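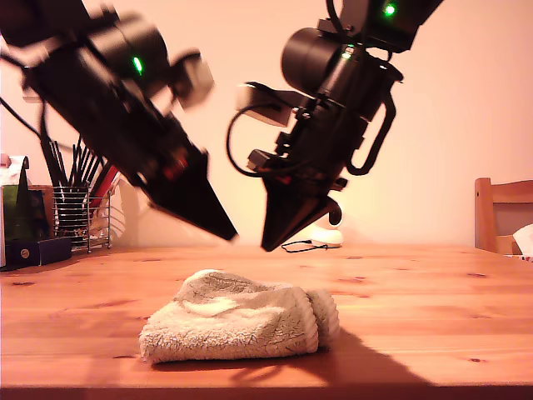 기계가 집안일을 할 수 있게 되었나

2023년 5월 28일

기계가 집안일을 대신해 줄 수 있느냐는 질문을 자주 받는다. 내 대답은 몇 년째 비슷하다. 일부는 이미 하고 있고, 나머지는 아직 멀었다.

이미 하는 쪽은 세탁기, 식기세척기, 로봇청소기다. 세 기계에는 공통점이 있다. 사람이 물건을 정해진 자리에 넣어 주거나 바닥을 미리 치워 준다. 세탁기는 빨래를 집어 들지 않는다. 우리 집에서 빨래에 드는 시간을 재 보니 세탁기를 돌리는 데는 손이 거의 가지 않았고, 꺼내서 널고 걷어서 개고 서랍에 넣는 데 일주일에 60분이 넘게 들었다. 남은 집안일은 대부분 이런 식으로 손으로 집고 옮기는 일이다.

그중에서도 수건 개기는 좋은 기준이 된다. 사람에게는 생각할 것도 없는 일인데 로봇에게는 까다롭다. 컵이나 상자는 어디를 잡아도 모양이 그대로지만 천은 잡는 순간 모양이 바뀐다. 모서리는 접힌 자리 밑으로 들어가 버리고, 보풀이 긴 수건은 가장자리와 주름이 잘 구분되지 않는다. 한 겹을 집으려다 두 겹을 집는 일도 흔하다. 팔이 두 개면 양쪽 모서리를 잡고 펼 수 있어 유리하지만, 두 팔이 서로 부딪히지 않게 움직여야 하는 문제가 새로 생긴다. 작은 수건일수록 두 집게 사이의 간격이 좁아진다.

공장은 사정이 조금 낫다. 예전에 일 때문에 Rumton이라는 부품 공장에 드나든 적이 있다. 거기서는 상자 쌓기와 나사 조이기를 오래전부터 로봇이 했다. 부품이 늘 같은 방향으로 들어오고 조명도 바뀌지 않는다. 그런데 같은 건물에서 전선 다발을 정리해 묶는 공정은 전부 사람이 했다. 담당 부서에서 Itelis라는 업체의 설비를 검토했다가 접었는데, 전선이 매번 다르게 휘어 있어서 집는 위치를 잡지 못했다고 들었다. 전선도 수건과 같은 부류의 물건이다.

작년 8월에는 Tratum이라는 작은 회사의 시연을 보러 갔다. 세탁물을 개는 장치였다. 수건 13장을 차례로 개는 시연이었고, 그중 한 장에 236초가 걸렸다. 중간에 담당자가 수건을 한 번 펴서 다시 놓아 주었다. 결과물은 쓸 만했다. 다만 내가 개면 한 장에 10초도 안 걸린다. 밤새 혼자 돌아간다면 느려도 상관없다는 사람도 있는데, 나도 어느 정도는 동의한다. 문제는 혼자 돌아가느냐이다. 한 번 막혔을 때 사람을 불러야 한다면 느린 속도도 그대로 부담이 된다.

최근 몇 년 사이에 달라진 점도 있다. 전에는 접는 순서를 사람이 하나하나 규칙으로 짰다. 요즘은 사람이 로봇 팔을 조종해 같은 동작을 여러 번 해 보이고 그 기록으로 학습시키는 방법을 많이 쓴다. 규칙으로 적기 어려운 동작, 예를 들어 구겨진 천을 살짝 당겨 펴는 동작에는 이쪽이 더 맞아 보인다. 대신 수건이나 책상이 바뀌었을 때도 되는지는 따로 확인해야 한다. 시연 영상을 볼 때 나는 작업대 주변부터 본다. 물건이 놓인 보통 책상에서도 되는지, 배경을 비운 자리에서만 되는지가 궁금하기 때문이다.

가정용으로 사겠느냐고 묻는다면 아직은 아니다. 수건만 개는 기계를 들여놓을 자리가 우리 집에는 없다. 수건을 개고, 양말 짝을 맞추고, 그것을 서랍까지 가져다 넣는 기계라면 값을 물어볼 것 같다. 세 가지 중에서는 서랍에 넣는 일이 제일 늦게 될 것으로 본다. 우리 집 서랍은 한쪽을 들면서 당겨야 열린다.

다음 글에서는 식기 정리를 다룰 생각이다. 그릇은 모양이 변하지 않으니 수건보다 쉬울 것 같지만, 젖은 유리컵은 또 다른 문제다.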